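4.2 Unplugging: parallel jaws against tapered fingers

Of the household tasks in our set, pulling a plug out of a power strip was the one we expected to get through before lunch. It took the better part of three weeks, and most of what we learned about the two grippers we learned there.

Both grippers were mounted on the same arm, a Kubo, and driven by the same Pritora controller with its gains left alone between conditions. The Parard gripper was used as supplied, with flat rubber-faced jaws. The second, a Drorura, was fitted with a pair of tapered black fingers. Each gripper attempted 16 extractions. An attempt counted as a success if the plug left its socket and the strip stayed on the table, a condition we added to the protocol after the first morning.

The strip was not cleaned or tidied for the occasion. Earlier work on this kind of task favours a new strip, bolted down, with one plug in a contrasting colour and nothing else for miles. We have never met such a strip outside a laboratory. Ours kept its scuffs, its neighbouring charger and its tangle of cable, and the operator was free to approach from whichever side looked least hopeless.

The Drorura completed 14 of its 16 attempts. Both failures had the same cause: one finger landed on a cable, the controller read the contact as a successful grasp, and the arm rose with great confidence holding nothing at all. The Parard managed 3. Its jaws hold a plug very well once they are around it, but they are too thick to get around it when anything occupies the next socket, and on our strip something usually did. In several attempts it gripped the neighbouring charger instead, firmly enough that we have noted it as a candidate for some other task.

Operators also differed in how they used the wrist camera. With the Parard, the jaws hid the plug during the last 15 mm of the approach, and the final closing was done largely on faith. With the tapered fingers the plug remained in view between the tips (Figure 6), and corrections could be made right up to contact. We cannot separate the effect of finger shape from the effect of simply being able to see, and a fairer comparison would give the Parard a second camera. The bracket for one was ordered and had not arrived by the time of writing.

Cable colour made no measurable difference to either gripper, although operators complained about the white ones at length.

Figure 6. Wrist-camera view with the tapered fingers either side of the white plug in the lowest socket. The pink USB charger remains plugged in farther up the strip.

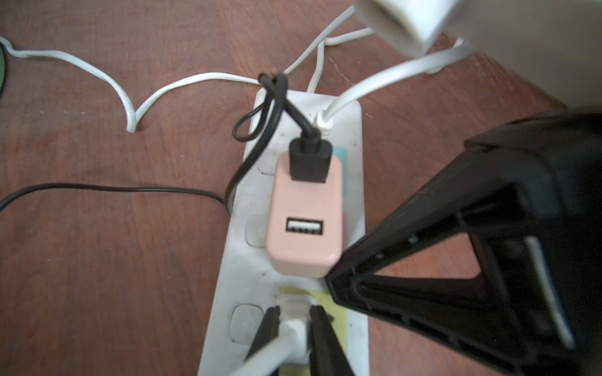
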